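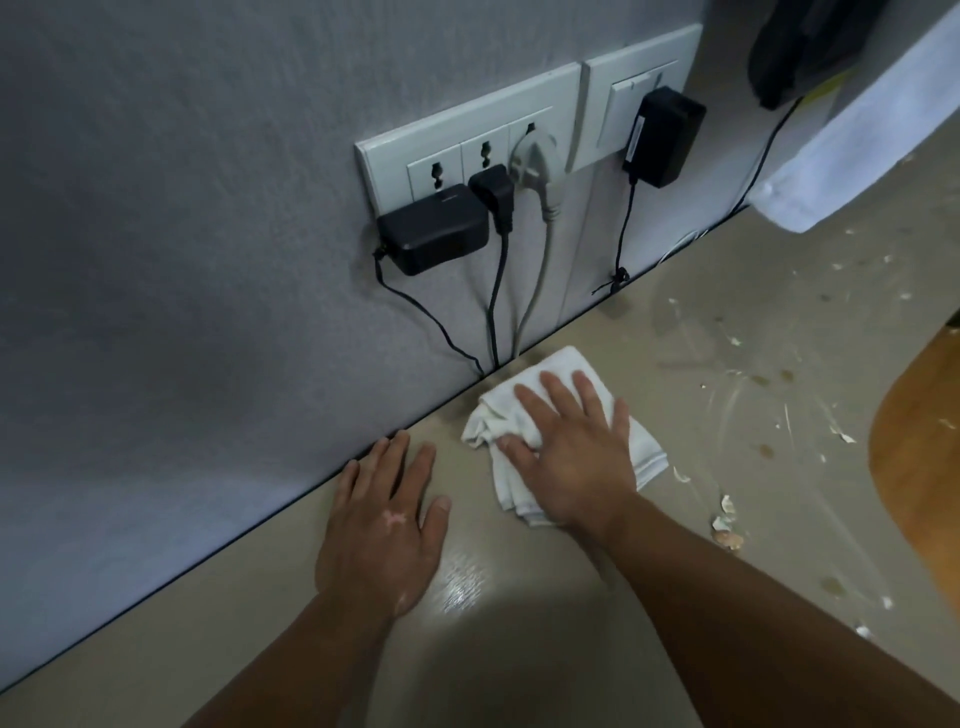
Chore robots FAQ
Hineck home help, updated Sat 2 October

Can a robot wipe up a spill yet?
Flat open floor, yes, mostly. Along the wall, in between plugs and cables – no. Still hands and a cloth.

What about crumbs and broken bits?
Dry crumbs ok. Sharp peices, sweep first. Wet plus bits together is the worst, it just smears.

Does the Relon do cables?
It goes round them. Stays 12 cm off, so that strip is yours.

Stains?
One pass only. Old brown ones need scrubbing, do it by hand.

How long on a charge?
35 minutes in our kitchen. Less if theres a rug.

Worth buying now?
For big rooms sure. For corners wait – we test again in July.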